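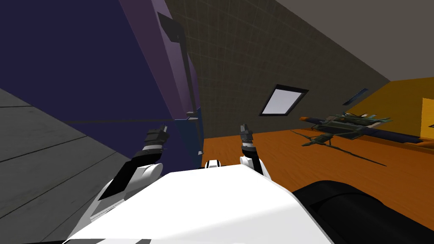

How much electric light does a skylight save in a small workshop? The saving depends mostly on where the light switches are and who is in charge of them, and in the buildings we studied it was smaller than the design estimates said it would be.

9 min read

4. Daylight and switching behavior

4.1 Sites and records

The study covered 19 small workshops in the towns of Wirden and Gurnine. All were single-story buildings with flat or low-pitched roofs, used for repair work, light assembly, or printing. In 11 of them, at least one skylight had been added after the building was first occupied. The remaining eight had wall windows only. Floor plans and lamp layouts came from the Nkuna building survey, and we corrected them by hand where a tenant had moved a partition.

Each workshop was fitted with a light sensor at bench height and a logger on the lighting circuit. The loggers stored the state of the circuit once a minute. Days on which a workshop was closed were removed, as were days with a gap in the record longer than an hour. Two workshops in Gurnine lost most of January to a failed logger and are left out of the winter comparison in Section 4.3.

We took 500 lux at the bench as the level at which a general task could be done without lamps. Some of the print shops work to a higher level for color checks. Those checks are done under a separate lamp with its own plug, so it didn't appear on the circuit we logged and has no effect on the totals.

4.2 Available light against lamps in use

For each working hour we compared the light available from outside with the state of the lamps. An hour was marked as a missed hour if daylight alone would have met the target level and the lamps were on for the whole hour. The daylight share was found by subtracting the lamp contribution, measured after dark at each bench, from the sensor reading.

Missed hours were common in every workshop with a skylight. They tended to come in long runs. Lamps were switched on when the first person arrived, often before sunrise in winter, and stayed on until the building was locked. On overcast mornings that cleared by 10 a.m., the lamps were almost never turned off in response. Workshops with the switch next to the main bench did better than those with the switch by the street door, and this held in both towns.

Skylight position mattered less than we expected. A skylight placed off to one side of the room lit the nearest benches well and left the far wall dim, and tenants on the dim side kept the whole circuit running. Splitting the circuit would deal with this, but only three of the buildings had more than one.

Figure 1. Rendered interior with a tiled ceiling and a large rectangular skylight at one side, viewed at an upward angle.
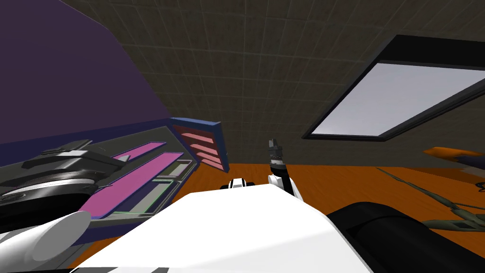 Tenants were also asked whether they thought of their workshop as bright or dark. Their answers followed the brightness of the ceiling and upper walls more closely than the reading at the bench. Several rooms with dark ceilings were called gloomy even though the bench sensor was above the target for most of the day. In two of these, the tenants said they left the lamps on to make the room feel open to customers.

The Istetti model, which was used for the original design estimates, has no term for this. It assumes lamps go off when the bench target is met. Over the 339 days of logging, that assumption failed in all of the skylit workshops, though by widely different amounts. Section 4.3 gives the results by season and replaces the fixed rule with a switching rate fitted to each site.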